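Will a machine pick up after us any time soon?

February 2022

My brother-in-law sent me another one of those videos. A robot on wheels rolls up to a coffee table, takes hold of a mug and sets it in a dishwasher rack, and there is piano music under the whole thing. He wants to know when he can buy one. I told him to look at the bottom corner, where small gray letters said the footage was sped up 5 times.

I've been promised a household robot since I was a kid, and so far I own a round vacuum, a Javard, that cost me $569 and eats phone chargers. It does a decent job on a bare floor. But my floor isn't bare, and getting it bare is the chore. I spend longer clearing the way for the thing than I used to spend with a broom.

People who sell this stuff like to talk about "tidying" as if it were one job. Try writing down what it means. Pens go back in the box, cables get coiled, shoes go wherever shoes live in your house. Some of what's on the floor is trash and some of it is there on purpose, and the two can look exactly alike.
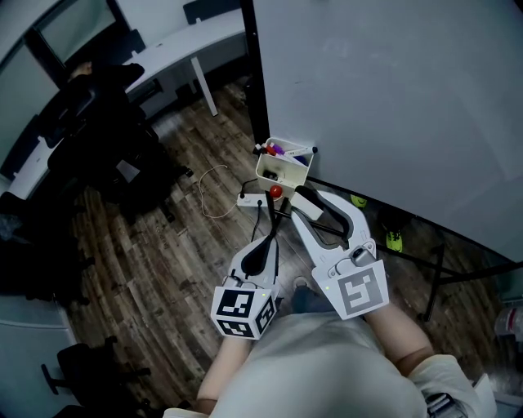

Svitlana Hnatiuk

Take the cable. A marker is stiff, so once you've got it, you know where the other end is. A thin cord lying in loops on a floor does something different every time you pull on it, and if it runs under a desk it may be attached to somebody's computer. A small ball has the opposite problem and leaves when you touch it. I'm told there are grippers that handle both. Fine. I'd like to see them do it 40 times in a row at normal speed, with nobody's hands on them.

That last bit matters to me. A person holding the grippers brings along a person's eyes and a person's good sense about what to leave alone. I can believe a machine learns something from that. How much, and whether it still works in my hallway with the light off, I haven't seen anyone show.

Pichit Limsakul, who used to fix packing lines at Irnis, thinks I'm too hard on them. He says the shop floor got its machines by making every box the same and putting it in the same spot, and homes will meet them halfway too. Maybe so. I don't want to meet my vacuum halfway. I've already moved two lamps for it.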